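Imprimer | Envoyer à un ami par e-mail

Huile ou vitrificateur pour la pièce de travail : deux devis, et je ne crois ni l'un ni l'autre

Publié le 17 avril 2026 par lamedefond
Dernière mise à jour : juin 2026

lamedefond
Bonjour à tous,
J'ai une pièce de 19 m² avec un plancher en bois, une table au milieu, du monde qui passe dessus toute la journée. Finition d'origine Cotedwood d'après la facture de l'ancien propriétaire, ce qui ne me dit pas grand-chose vu que la marque a tout vendu, du mat, du satiné, du pré-huilé. J'ai fait venir deux entreprises.
Oberholzer : 3206 euros, ponçage complet et vitrificateur Mokard.
L'autre : 2496 euros, ponçage « adapté » (?) et huile dure Vernetti en 2 couches.
Le premier m'explique que l'huile ne tient pas sous une table où on bouge les chaises. Le second m'explique que le vitrificateur raye et qu'il faut tout reponcer à la première marque. Chacun vend ce qu'il vend, donc je n'en tire rien. Qui a du recul sur l'un ou l'autre, et du vrai recul, pas trois semaines ?

ponceuse_74
J'ai de l'huile depuis des années dans un bureau, et je suis très content. Tu fais des retouches locales, un chiffon, un peu d'huile et ça se fond. Avec un vitrificateur tu ne peux pas faire ça. Pour moi il n'y a pas de débat, prends le moins cher.

lamedefond
Merci. Des retouches tous les combien ? Et quand tu dis que ça se fond, en lumière rasante aussi ?

ponceuse_74
Une fois par an dans le passage. En lumière rasante on voit un peu la zone, il faut la chercher.

copeaux_et_cie
« Il faut la chercher », je l'ai entendue aussi celle-là. Chez moi je n'ai pas eu à chercher longtemps. Huile dure dans l'entrée, retouche au bout d'un hiver, auréole plus foncée pendant des mois. J'avais suivi la notice à la lettre, essuyage de l'excédent compris. Alors soit la notice est fausse, soit le produit n'aime pas mon bois, mais la retouche invisible je demande à voir.

ponceuse_74
Tu avais égrené avant ?

copeaux_et_cie
Oui.

ponceuse_74
Et dégraissé ?

copeaux_et_cie
Oui aussi. On peut continuer la liste, je t'assure que j'ai fait les choses dans l'ordre.

vieux_rabot
Avant de comparer les produits, il faudrait savoir ce qu'il y a sur le bois aujourd'hui. Poser une huile sur un reste de vernis, ça poisse et ça ne pénètre pas. Le « ponçage adapté » à 2496 euros me gêne bien plus que la marque du bidon. Adapté à quoi ? À la surface ou au planning du monsieur ? Demande le grain de départ et le grain d'arrivée, par écrit. S'il ne veut pas l'écrire tu as ta réponse.
Et lamedefond, tu peux montrer la pièce ?

lamedefond
Je lui ai posé la question au téléphone, il m'a dit « on verra en ouvrant ». Pour la pièce :

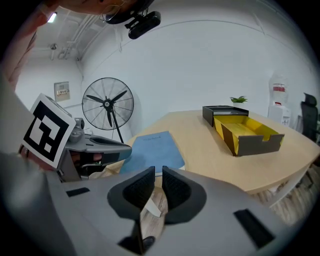
Réponses suivantes (page 2)

vieux_rabot
Une bande de plancher en bois au fond, et je ne vais pas te diagnostiquer une finition là-dessus. Fais plutôt le test de la goutte d'eau, dans un coin protégé et dans le passage. Si la goutte reste en perle des deux côtés, il y a encore un film ou une bonne saturation. Si le bois fonce tout de suite dans le passage, c'est nu ou presque. Ce n'est pas de la science, mais c'est mieux que l'avis d'un vendeur au téléphone.

copeaux_et_cie
Le test de la goutte, bof. Un plancher ciré récemment perle très bien et ça ne dit rien de ce qu'il y a dessous. Je gratterais plutôt un endroit caché avec une lame, sous une plinthe ou derrière une porte. Des copeaux transparents = vernis. De la poudre grasse = huile ou cire.

vieux_rabot
Les deux, alors. Je n'ai pas dit que la goutte suffisait.

Mirabelle_du_49
Je vais à contre-courant : pourquoi refaire ? Tu dis que du monde passe, tu ne dis pas que le plancher est abîmé. J'ai payé un ponçage complet pour deux lames grises près d'une fenêtre, avec le recul je trouve ça idiot. Un plancher n'est pas poncable à l'infini, surtout si c'est du contrecollé. Tu connais l'épaisseur de la couche d'usure ?

lamedefond
Non, et aucun des deux ne l'a mesurée. Il y a des zones ternes devant la table et quelques rayures, rien où l'ongle accroche. Le bois n'est pas gris. J'avoue que je suis parti du principe qu'il fallait le faire.

ponceuse_74
Terne + pas d'accroche = un bon nettoyage et une couche d'entretien. Même moi qui défends l'huile je ne ponce pas pour ça.

vieux_rabot
Pour une fois d'accord. Et pour l'épaisseur, une barre de seuil démontée et un réglet, c'est réglé en dix minutes. Deux professionnels qui chiffrent un ponçage sans regarder la tranche, à 3206 comme à 2496, je ne signe pas.

parquet-or-not
Je pose des sols, donc vous allez dire que je prêche pour ma paroisse. Le Mokard est correct, l'huile Vernetti aussi. La différence de prix vient presque toujours de la préparation et du temps de séchage, quasiment jamais du produit. Et l'usure sous une table se règle avec des patins feutre, qu'on change quand ils sont pleins de sable.

copeaux_et_cie
« Presque toujours », tu as des devis détaillés à montrer ?

parquet-or-not
Ceux de mes clients, non. Demande à lamedefond de faire détailler les siens, on comparera ligne à ligne.

lamedefond
Demandé aux deux. Oberholzer a répondu : ponçage en trois passes, bouche-porage, vitrificateur, plinthes non comprises (ah). L'autre n'a pas répondu.
J'ai aussi démonté la barre de seuil - c'est du massif, nettement plus épais que je ne pensais. Et gratté derrière la porte : copeaux fins et transparents. Donc du vernis, a priori, et l'huile sans ponçage sérieux c'est non.

vieux_rabot
Voilà déjà de quoi discuter. À ta place : nettoyage doux, feutres sous les chaises, et tu regardes dans un an.

Mirabelle_du_49
+1. Et garde le devis le plus cher, il te servira à négocier le jour venu.

ponceuse_74
Je maintiens que le jour où tu ponces, l'huile est plus agréable sous le pied.

copeaux_et_cie
On en reparlera quand tu auras une photo de tes retouches en lumière rasante.

lamedefond
Je pars sur le nettoyage pour l'instant. Si quelqu'un a une référence de nettoyant qui ne laisse pas de film gras sur un vernis mat, je prends, avec la durée d'essai s'il vous plaît.

Imprimer | Envoyer à un ami par e-mail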